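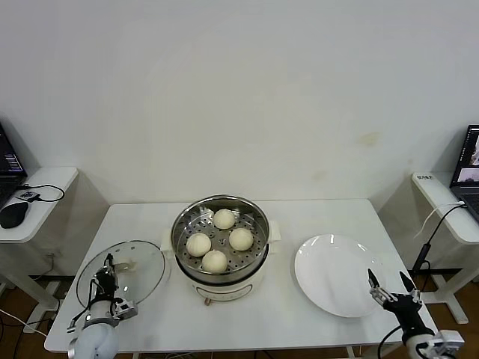
Page last updated: May, 12:45

Prondar opens its robot teaching sessions to catering colleges

Trainee cooks will be able to teach a two-armed robot a kitchen job with their own hands, under a new scheme announced today by Prondar, the robot teaching workshop, and its partner Skoslow.

The scheme is called Vindisari. It brings catering students into the workshop for short courses in which they learn to guide a pair of robot arms through everyday kitchen tasks. The first task on the list is a small one that everybody at Prondar has grown very fond of: moving steamed buns out of an electric steamer and on to a plate.

No coding is needed. The student sits at a control station with a pair of light handheld arms, and whatever those arms do, the robot's arms do too. Close your fingers and the gripper closes. Lift your wrist and the robot lifts. Each run is recorded from start to finish, with the camera pictures and the arm movements stored side by side, and the recordings are then used to train the robot to have a go on its own.

"We have been doing this among ourselves for a good while, and we are engineers, so we handle food like engineers," said Maeve Fahy, who leads the teaching sessions at Prondar. "Then we had a pastry cook in for an afternoon and the difference was lovely to watch. She came at the bun from the side, low down, and hardly squeezed it at all. We had all been going in from the top! I went home that evening thinking we had to get more cooks through the door."

Buns are a good thing to learn on. They are soft, they are smooth, and they mark if you pinch them. A steamer basket has a rim that the gripper has to clear on the way in and again on the way out, and the buns near the back take more reach than the ones in front. The plate matters as well, as each bun has to be put down with enough room left for the next. 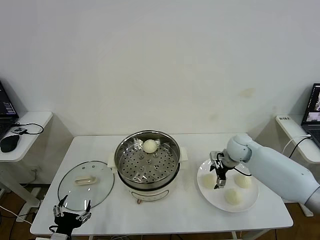 Students will practise with both arms before they record anything. Most people have a strong hand and a shy one, and the shy one tends to drift when you stop thinking about it. The tutors' advice is to park the resting arm somewhere sensible, well away from the food, and to check on it now and then. After that come the first slow runs, with a tutor alongside, and then the runs that count.

Each group will record 18 runs. A run where a bun is dropped and picked up again is kept and labelled as such, so that the robot gets to see a recovery too. A run where the student gets lost and gives up is thrown away, and there is no shame in it. Aiguo Yan, who looks after the recordings, says the thing he most wants from newcomers is steadiness.

"People think they have to be quick, and they really don't," he said. "If you stop for a moment above the plate to make up your mind, the robot learns to stop there as well, and it will do it every single time afterwards. So we ask people to decide first and then move, at whatever speed is comfortable. It's a bit like learning to pour. Once it clicks you can see it straight away in the recordings, and I still get a kick out of that."

The teaching sessions last 45 minutes, with a break between them, as guiding the arms is more tiring on the shoulders than it looks. Groups will be kept small so that everybody gets a proper turn at the controls. On the last day of each course the students will come back to the table and watch the robot try the task using what they have taught it.

Daithí Ó Súilleabháin, who teaches at the Ní Bhriain school of cookery, will bring the first group. "My students were doubtful, I'll admit that, and one or two of them still are," he said. "But they know what a bun should feel like in the hand, and here is somebody asking them to pass that on. They have plenty of questions about where all this is going. I'm glad they'll be asking them from the driving seat."

Skoslow is supplying the control arms and will help to run the first course. Gobnait Dolan, its head of training, said the company had already changed the grip after early tries with people who had never used the equipment. "The old one suited big hands and not many others," she said. "The new one is a great deal friendlier, and we expect the students will tell us what else needs fixing."

Further tasks are being prepared for later groups, among them laying out cutlery and putting lids back on pans. Colleges are welcome to suggest their own, and more than 12 suggestions have already come in.

How to take part

The Vindisari scheme is open to full-time and part-time catering students. There is no charge to the college, and no experience with robots is expected. Courses run in the mornings and places are given out in the order that colleges apply. Tutors who would like to try the controls before booking a group can arrange a visit.

Press contact: Darragh Ní Mhurchú, Prondar press office. Visits for reporters can be arranged on teaching mornings, and anyone who comes along is welcome to try moving a bun.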